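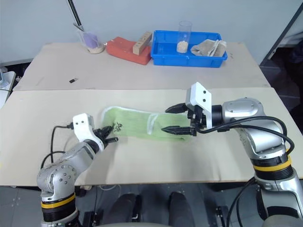

Two arms and one green towel at the Niltden workshop of Vevemgate.

Vevemgate opens its robot workshop to the public, and the towel gets top billing

NILTDEN, 2022-10-22 - We're opening our doors, and I get to tell you about it! I've been writing these announcements for Vevemgate for a good while now, and most of them are about new office space or a software update, so please forgive me if I sound a little excited. Our two-armed robot workshop in Niltden is holding its first open day next March, and everybody who has ever wondered what a robot does with a towel is invited.

Yes, a towel. We ran a practice demonstration for our neighbors at Trollau (they make packaging, and they have very strong opinions about folding) and I sat in with my notebook. I had figured people would want to see something fast. What they wanted was to pull their chairs closer and watch two grippers work on a piece of cloth. One of the Trollau folks told me it was like watching someone thread a needle, and I wrote that down because I couldn't have put it better myself.

If you haven't spent time around this kind of work, cloth is a tough customer. A box stays the shape of a box when you pick it up. A towel sags, bunches and slides, and it never lands the same way twice. So our team spends a lot of its day on the small stuff: where a finger should come down, how wide the jaws should be when they get there, and how the left arm and the right arm keep out of each other's way. The fingers on these grippers are plain black ones, two to a hand, and I still find it hard to believe how much you can ask of them.

What you'll see on the day

The demonstration runs for 15 minutes and then starts over, so you don't have to worry about showing up at the right moment. We begin with a towel laid out across the table. After that an operator takes the arms through the fold, slowly, and talks you through it from the chair. Then comes my favorite part - visitors get to mess up the towel any way they like before the next round. The Trollau group rolled it into a ball. The operator asked for a second try on that one, and got it.

We'll also have a session with the other household things we keep around for practice. There's a foam block, a drinking glass, and a bright blue tray that I have grown weirdly fond of. Ask about the tray. The glass sessions are nerve-racking, and I usually watch them from the back of the room.

The workshop looks like a place where people work, scuffs on the tabletop and all. I did ask if we could get the tables repainted before the open day and was told, kindly, that the arms don't care.

Who's behind it

The workshop is a joint effort between Vevemgate and Michailidis, the engineering firm across town that built the bases the arms are mounted on. We've been working side by side for two years, and the open day was their idea first (they asked me to mention that, and I'm happy to). Over the past year the team has recorded 2000 practice folds, and everything we learn from those goes straight into how the next set is planned. Not all of them are pretty. We'll be playing a few of the worst ones on a screen by the coffee table, and I'd put those up against anything on television.

Good to know before you come

Admission is free, but please sign up ahead of time. We have 400 places in all, handed out in small groups so that everyone gets a decent view of the table. Kids are very welcome with a grown-up. There is a line on the floor around the robot and we ask that everybody stay behind it while the arms are switched on, including the tall people who think they can lean.

The building is all on one level, and there's parking behind the Trollau warehouse, which they've generously offered for the day. Coffee and lemonade are on us. If you'd like to bring a towel from home for the robot to try, go ahead! Hand towels and dish towels work best. Beach towels are too big for the table, and yes, we checked.

Schools that want a visit of their own can write to the Vevemgate front desk in Niltden, and we'll find a morning that suits your class. Reporters and photographers can do the same, and I'll be the one who answers. Sign-up opens in the new year on the Vevemgate website, along with the exact date and the group times.

About Vevemgate

Vevemgate develops and tests two-armed robots for everyday handling jobs. The company is based in Niltden and runs its workshop together with Michailidis.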